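Fórum Casa Prática > Organização > Entrada e corredor

Tópico: Sapateira pequena de plástico para chinelos, vale a pena?

marta_entrecampos
Moro num T1 e a entrada tem 400 mm livres entre a porta e o armário dos contadores. Queria tirar os chinelos do chão e não quero furar a parede. Comprei uma sapateira branca de dois níveis, da Minderholm, e estou a testá-la em cima da mesa antes de decidir onde fica. 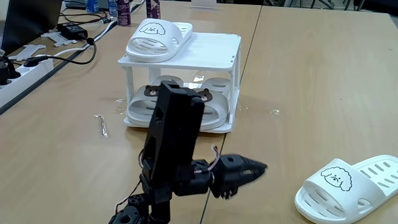
A minha dúvida é como dividir os pares. Cá em casa cada um tem o seu desenho, para ninguém trocar. Por enquanto deixei os dos ursos lado a lado no nível de baixo e um dos do cão em cima, mas o de cima fica muito à vista e vai apanhar pó. Como fazem vocês?

Nazareno Colombo
Em baixo os que se usam todos os dias, em cima os das visitas. Tenho uma parecida da Jorkon há 2 anos e não me queixo. Só não ponha lá botas, que a prateleira cede.

ruiferragens
Discordo do Nazareno. Os de uso diário devem ficar em cima, senão a pessoa tem de se baixar sempre que chega a casa. Ao fim de uma semana estão todos no chão outra vez.

Nazareno Colombo
Depende da altura do móvel. Estas são tão baixas que se baixa na mesma, em cima ou em baixo.

lena.p
Eu arrumo os chinelos de lado, com a sola virada para fora. Cabem mais e vê-se logo quais precisam de ser lavados. Na minha, da Grallell, cabem assim 9 chinelos soltos, contando com os de criança.

marta_entrecampos
Obrigada a todos. Experimentei a ideia da Lena.

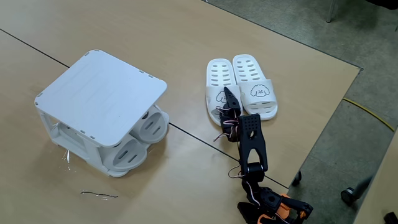 De lado ganha-se espaço, isso é verdade, mas tirar um par com pressa é mais chato. Pus dois chinelos na sapateira com as solas para fora e deixei os do cão na mesa, ao lado um do outro, para comparar o espaço que ocupam direitos. O tampo já tem uns riscos leves. Alguém sabe se saem?

ruiferragens
Bicarbonato com um pano húmido, sem esfregar muito. Esfregão verde nunca, estraga o plástico. E apanhe esses restos de plástico da mesa antes de arrastar a sapateira, senão risca mais.

lena.p
A minha também tem marcas, deixei de ligar. Quanto a tirar o par com pressa, ponha os dois chinelos encostados um ao outro e puxe pelas tiras ao mesmo tempo.

vasco_11
Chinelos que vão à casa de banho não deviam ir para uma sapateira à entrada. Ficam húmidos e ganham cheiro. Tenho os meus num gancho da Phetsri por trás da porta.

marta_entrecampos
Vasco, estes são só de andar em casa, os do banho ficam lá dentro. E ganchos na porta não posso, a casa é arrendada e o senhorio é esquisito com isso.

vasco_11
Há ganchos que encaixam por cima da porta, sem furar. Mas se não vão ao banho, esqueça.

Nazareno Colombo
Continuo a dizer: direitos, em baixo, e as visitas em cima. De lado acabam por cair.

lena.p
Os meus nunca caíram.

marta_entrecampos
Vou deixar os dos ursos direitos em baixo e os do cão de lado em cima, durante dezembro. Se caírem, troco.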